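2020-12-24, late, kettle on

Mingxuan Zou wanted the flat done by Christmas. It was not done by Christmas.

She'd said it in August, stood in the doorway with her coat on. Plain walls. Pale floor. One good chair. Lenard said fine, yes, lovely, and then bought a sideboard the size of a boat. 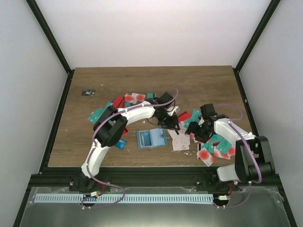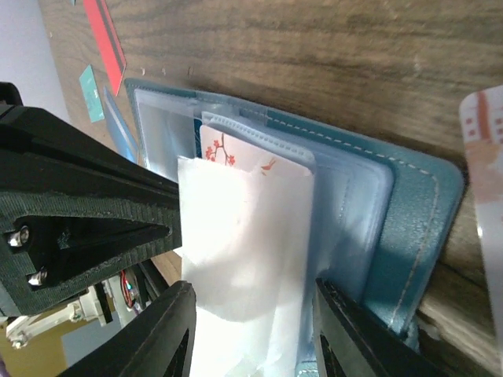
"It's oak," he said, when it came.

"It's brown," she said.

Three men from Dubey had carried it up. Sixteen stairs, then the turn, then a bit of banister came off. Nobody mentioned the banister. It went behind the door with the curtain poles.

So now there was the sideboard, and round it everything had to be decided again. The rug was wrong. The grey they'd picked, wrong — it went green by teatime. She had 17 little pots of paint lined up along the skirting and a brush gone stiff in a mug. Lenard's mug, the nice one.

"What about leaving it," he said. "Just white."

"Which white?"

He went and looked out of the window for a while.

The chair was meant to be from Trilano. She had the page folded down, had done for months. Low arms, wool seat, ash legs. Then the boiler, then the car. She still turned to the page some nights, in bed, and he pretended to be asleep so as not to hear teh price again.

Gone six. Dark. Shops shut or shutting. She was on the floor with her back against the sideboard, because there was nowhere else, and it was a good height for it. Solid. Smelled of wax and somebody's old letters. He brought toast. They ate it off the lid of a paint tin, plates all still boxed up under VORULORA in big red capitals, whoever they were.

"My gran had one like this," she said.

He waited.

"Hated it. We all hated it. She kept the biscuits in the left hand side."

He got up. Went to the kitchen, came back with the shortbread his sister had sent, opened the left door and put it in. Shut it. Sat down agian.

She looked at the wall. At the pots.

"The second one," she said. "From the end."

"Tonight?"

"Have you got something on?"

He hadn't. He went to find the other brush.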